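Skudton residents' newsletter, March
Getting off the good stuff

Last month's item on sleep brought 201 replies, most of them sent at four in the morning, so we thought we had better talk about coffee.

Hamisi Muli gave up caffeine at New Year and has been telling people so ever since. His method was to cut down by half a cup every few days, and he reports no headaches. Joaquín Zúñiga stopped dead on the same date. He remembers little of the first week, and his family remember it very well.

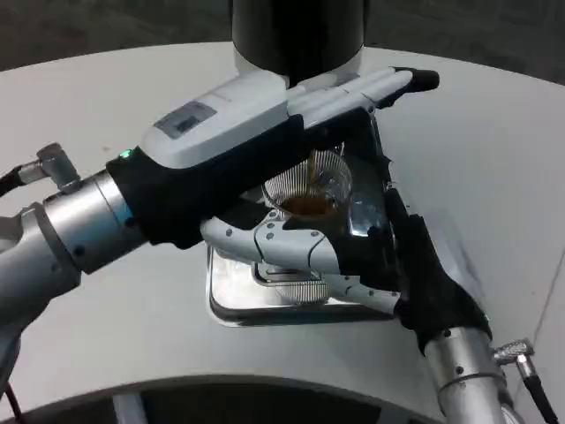
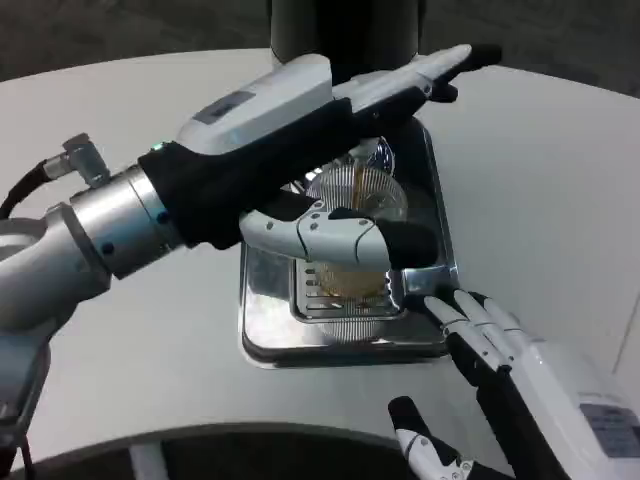
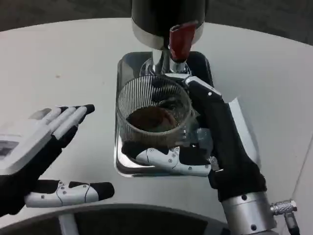 Both men agree that the afternoon is the hard part. Hamisi now walks to the Gikden allotments and back at three o'clock, a trip he puts at 2,523 steps. Joaquín has a lie-down, which he calls reading. He did try the roasted barley drink from Garrido's on Dodier Street and finished nearly half the tin before giving it to his brother, with whom he has not been on the best of terms.

If you would like to have a go yourselves, go slowly, drink plenty of water and don't pick the week your in-laws are staying. Tea counts, I'm afraid, and so does cola. Anyone on regular tablets should have a word with the chemist first.

Next month we turn to snoring. Letters of up to 100 words, please, and kindly ask your other half before naming them. We had trouble over that last time.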